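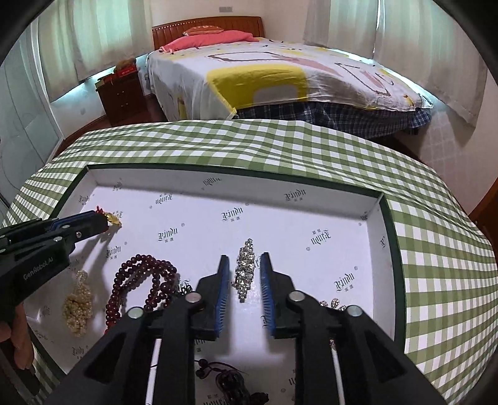

The GenRobot.AI hand-held gripper pair costs 1,390 for the set, and I bought it to record demonstrations of small-object sorting for a policy we train at Sirnau. Over 2 weeks I logged 200 episodes. Jewelry is the hardest category. A rhinestone brooch lying lengthwise between the ridged blue pads leaves little margin for error, and a coiled strand of beads next to it is worse – it shifts under light contact.

Tracking held up in all sessions except those with direct window light. Finger width is logged cleanly. The handle tires the wrist after roughly 30 minutes. Export to our Cho format needed a small script.

Good value for two-handed work. Spare pads should be included.

Begoñe Llorente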